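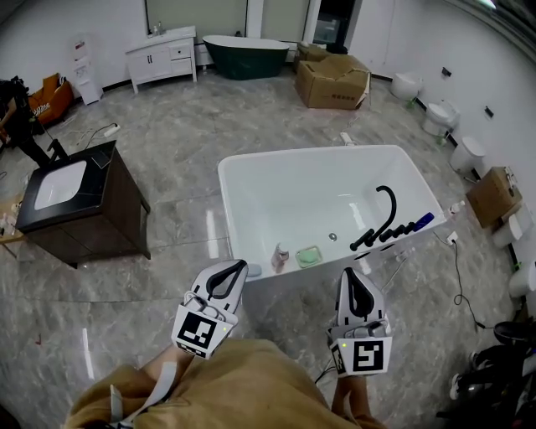 *The white tub on the showroom floor, with the black faucet set along its rim.*

**A bath, at last, in the Arkside showroom**

Regular readers will remember that we promised a freestanding tub by spring. It is now July. The tub is on the floor, it is level, and it is ours to look at until somebody buys it, so we would like to consider the promise kept in spirit.

It's a plain white rectangle with thick walls, the drain near the middle of the floor, and none of the swoops and lion feet that filled our mailbox after the last issue. (We read every letter. We still have no lion feet.) The middle drain divides people. Those who bathe alone wonder where to sit. Those who have shared a tub with a sibling know exactly why you don't want the plug at one end, and can usually name the end they got.

The faucet set is the part everyone wants to fiddle with. It mounts on the rim, all in black, with a tall curved spout and enough handles and knobs to keep a guest busy for a while. The sprayer at the end of the row is blue. We've had strong opinions on the blue from both directions, the strongest from a gentleman shopping for a toilet seat. If you're ordering the Tahiri rim set through us, ask at the desk about finishes before you fall in love with anything, and bring the thickness of your own tub wall. A picture of it with your thumb for scale will not do. We have tried working from the thumb.

Then there is the matter of soap. The pump bottle with the pinkish tint and the pale green dish have been spending time inside the tub, which is where soap goes in most of our homes too, generally at speed. They look rather nice together. Whether they'd look nice next to your towels is between you and your towels.

Elsewhere on the gray marble-pattern floor you'll find the dark wood vanity with the black countertop, standing at an angle to the tub. We've had that vanity straight and we've had it angled, and the angle won on a vote of 4 to 3, with feelings hurt. The white vanity against the back wall, under the big mirror, is for anyone who likes short legs, drawers and somewhere to mop. The orange chair is not for sale. Please stop asking. It's the only comfortable seat in the building — and we all know whose turn it is.

Delivery on freestanding tubs runs five to seven weeks from the Clekotard warehouse. Measure your doorway first, then the turn at the top of the stairs, then the doorway again. The showroom stays open until 7 on Monday evenings, and the desk has free copies of the Zellow tile chart while they last.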